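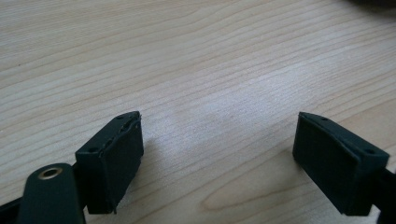 Rornik hand-held gripper, unit 4: setup and upkeep notes

Maintained by Teresa Esteves, Dutby lab. Pad section by Lise Cormier. Last revised Saturday, May 9, 2026.

Scope

These notes cover the one hand-held gripper used at the Dutby bench for recording demonstrations. They describe how the tool is assembled, checked before a session, and repaired when the finger pads wear. The recordings themselves are documented in the README of the Paquette set. Software settings are in the config folder and are repeated here only where a mechanical change affects them.

Parts that wear

Finger pads. Dark green blocks, one left and one right, each with a grip face on the inner side. The pads are mirror parts and are not interchangeable. Left and right are always given as seen by the tool's own camera.

Grip layer. The facing on the inner side of each pad. It usually starts to lift at the top rim and the damage then runs along the edge. On the current pair the left pad is frayed along the rim, with a small flap hanging at the lower right corner. The right pad is intact. Status of the pair: left to be refaced, right to stay on.

Finger links. The flat arms that carry the pads. Check the brass-colored eyelet near the rounded end for side play.

Trigger spring. Replace when the fingers no longer return to full open by themselves.

Check before each session

1. Place the tool over the bare bench top with the fingers fully open. Nothing should be between the pads.
2. View the camera stream at full size. Both pads must be visible low in the picture, at about the same height. If one sits clearly higher, the camera bracket has turned. Loosen it, square it, and tighten again.
3. Inspect the top rim of each pad for lifted material. Run a fingernail along it from back to front.
4. Close slowly by hand. The grip faces should meet along their full length. A gap at one end points to a loose link or a pad seated at an angle.
5. Open and close 5 times with the trigger. Listen for clicking.
6. Record ten seconds of open and close, and save it with the session as "precheck".

Glare from the overhead lamp shows up as a washed-out patch on pale wood. It is acceptable if the pad outlines stay clear. Move the lamp if the patch reaches either pad.

When to reface

Small lifts that lie flat again under finger pressure can be left until the end of the day. Reface the pad before recording if any of these apply:

- a flap is free at a corner
- the lifted strip can catch on cloth, paper or thin film
- the pad holds on to a light object after the fingers open

Do not trim a flap and carry on. Trimming leaves a step in the grip face, and thin objects then tilt when held. This was tried in April and the affected sessions had to be tagged.

Refacing a pad

1. Remove the pad from its mount. Keep the screws with the pad; the two sides use different lengths.
2. Peel the old layer from the back end toward the tip. Warm it with a hair dryer if it tears.
3. Scrape off the remaining adhesive with a plastic blade. Metal blades mark the block.
4. Sand the bare face lightly with 600 grit, wipe with alcohol, and let it dry.
5. Cut the new layer slightly oversize. Lay it on from the tip and press out air toward the back.
6. Trim flush with the rim. Do not fold material over the top edge, as it will start to peel there.
7. Clamp between two flat boards overnight.
8. Refit the pad and tighten the screws evenly.

Sheet material comes from Hostville. Use the thin grade only. The thick grade changes the closed position and makes the stored width calibration wrong.

After refitting

Run the width calibration again even if only one pad was removed. Start from fully closed, zero the reading, then open to the stop. Compare the open reading with the last entry in widths.csv. If it differs by more than one millimeter, reseat the pad and repeat before saving.

Repeat steps 2 to 4 of the session check once the calibration is saved.

Tags used in the log

pad_left_worn, pad_right_worn: visible damage, tool still in use.
pad_left_new, pad_right_new: first session after refacing.
link_play: side play found at an eyelet.
recal: width calibration run again.

Tags apply from the session in which they are entered. Earlier sessions are not edited. The log held 258 sessions at this revision.

Known problems

The trigger cable rubs on the frame when the tool is held low. Route it along the outside of the handle.

The left pad has worn faster than the right on this unit. The cause has not been found. Swapping the finger links had no effect, and they have been put back in their original positions.

Corrections go to Teresa. Questions on sheet stock or adhesive go to Lise.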